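When a Robot Loses Its Grip
A science page for readers aged 9 to 12
Written by Florante Mangubat, March 27, 2021

At the Jiscombe workshop there is a table with two robot arms, and the arms are learning to sort bottles and caps. The control program is called Sebastian. It reads the camera, works out where things are and tells the arms where to go.

In August, Sebastian had a fault. It is a useful fault to study, as it involves three parts of a robot: the eye, the hand and the stop button.

What a gripper can feel
Your fingertips tell you when something begins to slip. Many grippers have no skin of that kind. What they do have is a motor, and a motor that is pushing against something uses more electric current. Sebastian watches the current. If it rises, the program decides that the fingers are holding an object. If it stays low, the fingers are closed on air.

A bottle with a cap is harder than it looks. Squeeze too little and the bottle drops. Squeeze too much and it may crack, or shoot out sideways like a wet bar of soap.

Two views of the bottle table at Jiscombe:

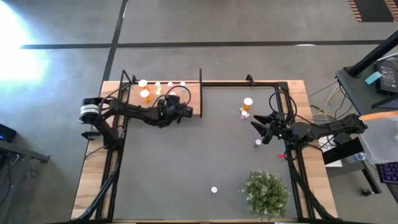
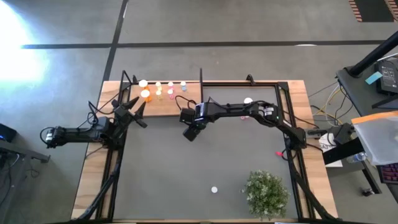 What went wrong
The arms had been set a test of 600 lifts. On lift 73, the right arm reached for a bottle and missed it by 5 millimetres. The fingers closed on the edge of the cap. The current rose, so Sebastian recorded a good grip and gave the order to lift. The cap slid out and the bottle fell over.

Then came the real fault. Sebastian did not look again. Its list said 'bottle held', so the arm carried nothing across the table, opened its fingers and went back for the next one. The fallen bottle was now in its path. The arm pushed it into the other arm, both motors strained, and the safety circuit cut the power.

The safety circuit did its job. It is a separate box, made by Gelmont, and it does not ask the program for permission. If a motor strains for too long, the box switches it off.

How it was repaired
Hestine, the engineer in charge, made two changes. After every lift, the camera now checks that the bottle has left the table. If it has not, the arm stops and waits for a person. The arms also move more slowly when they are close to each other – slow arms do less damage.

The rule for people
Stay outside the black tape when the arms have power. After a stop, wait 30 seconds, check that the power light is off, and only then reach in. A stopped arm may still be switched on.

Words to know
Gripper: the part of a robot that holds things.
Current: the flow of electricity through a wire.
Fault: when a machine does something it should not do, or fails to do something it should.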